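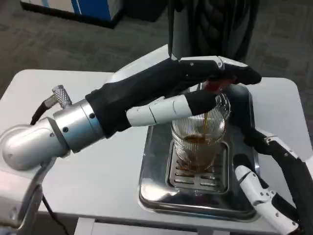 # How to dispute a hospital bill, step by step

Last March I received a bill of $3,832 for one night in the hospital. After six weeks of letters I paid $438. I write down the steps I followed, so you can use them for your own bill.

## 1. Do not pay on the first day

The first paper is often sent before your insurer has finished its work. Look for the words "insurance pending." If you see them, wait for the Explanation of Benefits (EOB) from your insurer.

## 2. Ask for the itemized bill

Call the billing office and say: "Please send me an itemized bill with the procedure codes." My first bill had only one line. The itemized one had four pages.

## 3. Compare it with the EOB

Put both papers side by side and check:

- the date of each service
- the code and the quantity
- the amount under "patient responsibility"

I made a table in Skelard, but a sheet of paper works too. Mark every line where the two papers do not agree. In my case the same scan was charged twice, and the room was coded as out of network.

## 4. Call the insurer first

My plan is with Rallia. I asked them to process the claim again with the correct network code. Write down the time of the call and the reference number - you will need this number later, more than once.

## 5. Send a short letter to the hospital

Keep it to one page. Name the account number, the lines you dispute and what you want them to do. Ask them also to hold the account out of collections while they review it. Send it by certified mail and keep the receipt.

## 6. If they refuse

You can file an internal appeal with the insurer. The deadline is printed on the EOB, usually on the last page. If the appeal is denied, ask how to request an external review.

## 7. Ask about the rest

When the corrected bill arrives, ask for the financial assistance form before you pay. If you do not qualify, ask for a payment plan without interest, and get the terms in writing before the first payment.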